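Lists > Household and Small Spaces > Archive > Thread

Subject: Re: [smallspaces] Clearing and wiping down the square table
From: Wichai Tanasarn
Date: 9 July 2019

Boonsong, thanks for writing this up. My answers are under your text.
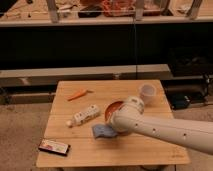
We have had the same kind of table since April, the pale wood one with the seam across the top, and I wipe it down every evening. I have a few opinions by now.

Boonsong Sitthichai wrote:
> My table collects things all day. By evening there is a bowl on it,
> a cup, a cloth, a bottle lying on its side, a toy and usually a box
> of something. I move everything to the floor, wipe, and move it all
> back. It takes too long and the floor gets cluttered. Does anyone
> have a better order for this? Also, what do you use on the seam?

I would stop using the floor. Take the cup first. A light plastic cup goes over at the slightest bump, and if there is anything left in it you have a second job. Put it inside the bowl if it fits and carry both to the sink in one trip.

Bottle next. If it has been lying down, check that the cap is tight before you stand it up. We had one leak slowly along the grain and it left a pale mark that took two rounds of oil to hide. Ours stand on a tray now.

Toys go in a basket under the window. My daughter has an orange carrot from a play kitchen that turns up on every flat surface in the apartment, so I kept one basket for that sort of thing and gave up on sorting them. Flat boxes go on the shelf on their edge.

That leaves the cloth, and by then the table is clear enough to use it. Fold it in four and you get several clean faces before it needs rinsing. Wipe along the grain, then go over the seam once by itself with a corner of the cloth wrapped over your fingertip. For crumbs that are packed in I use a dry toothbrush – a soft one – and I do that before any water goes near it.

> I was told to fill the seam with wax. Is it worth doing?

I tried it on the old table and would not do it again. The wax picked up dust and went gray in three weeks. Wood moves a little with the weather and the filler cracked at one end. Plain oil twice a year has been enough.

On your other question, from the earlier message, I have not used the Gonberg spray. Someone on the list had it on a painted shelf and liked it, but bare wood is different. Try it on the underside first and let us know.

Wichai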